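Kavitha Venkataraman keeps a kitchen timer next to the controls. It is set for 5 minutes, and when it rings she lets go and stretches her hands.

"You get sloppy before you feel tired," she says. "If I drift, the recording drifts, and then we're teaching it my bad habits."

Venkataraman is one of two operators at Brimora, a small company in Nivdale that records people driving robot arms by remote control. The recordings are used to train the arms to do the same jobs without a driver. The current job has a drawer, a tray and a yellow block. It has been running since October.

She came to the work from a dental lab and had never touched a robot. Her first week went badly. "I kept watching my own hands. You have to look at the fingers on the robot and forget yours. That took me until Thursday."

Ognjen Halilović, who plans the sessions and checks every recording, says the drawer is harder than it looks. The arms have to share a small space, and a drawer won't always stay where it was left.

"People open drawers without thinking," he says. "You hook a finger, you pull, you shift your weight. Our operator has to do all that through a gripper, and she can't feel how hard she's pulling. She goes by sight."

So far the two of them have kept 273 recordings of the drawer job. Halilović throws out any run with a long pause in it. Venkataraman doesn't always agree.

"Sometimes I stop to think where the other arm should go," she says. "To me that's part of the task. Ognjen says the robot will learn to stop there too, for no reason."

"It will," Halilović says. "We saw it on the Rodrigues job. It waited at the same spot every time."

They did try guiding the arms by hand, standing at the table and pushing them through the motions. Halilović liked how smooth it was with one arm. With a pair, he says, the person ends up leaning across everything and blocking the cameras – so they went back to remote control.

Venkataraman still repeats a run when the grip looks off to her, even if Halilović would have passed it. What she wants next is a drawer with a stiffer slide.

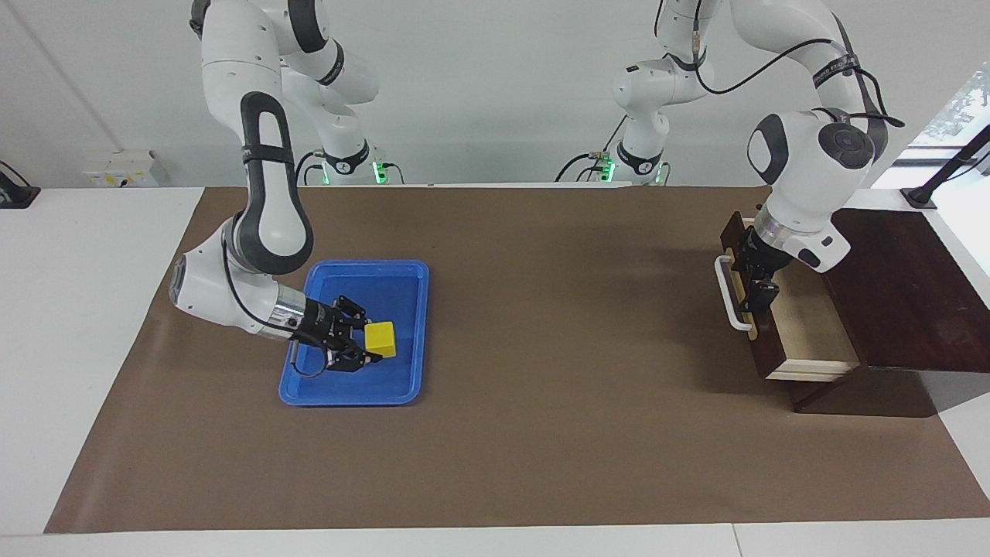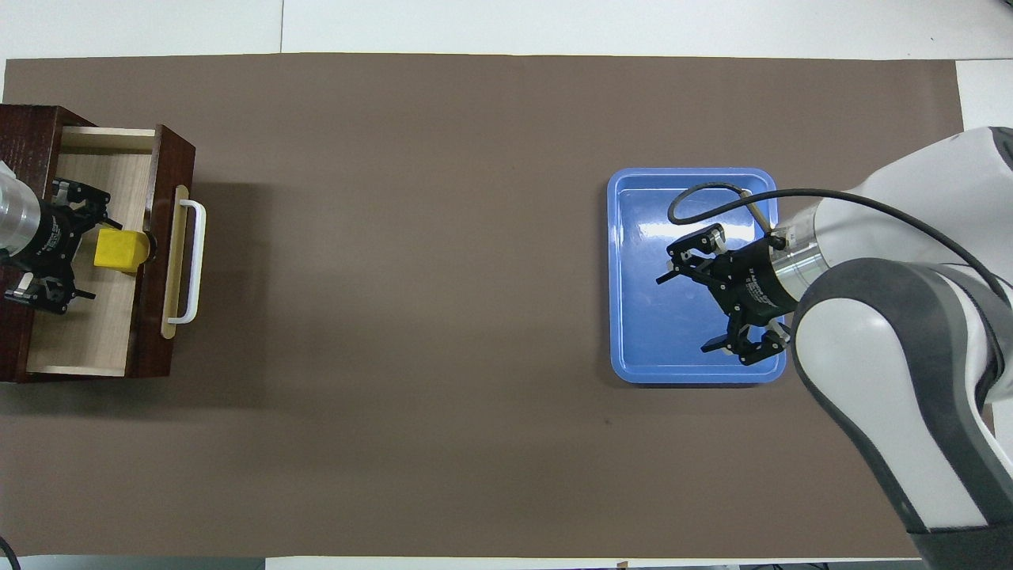
*The drawer task at Brimora. Both views show the drawer open, with the blue tray beside it on the brown work surface.*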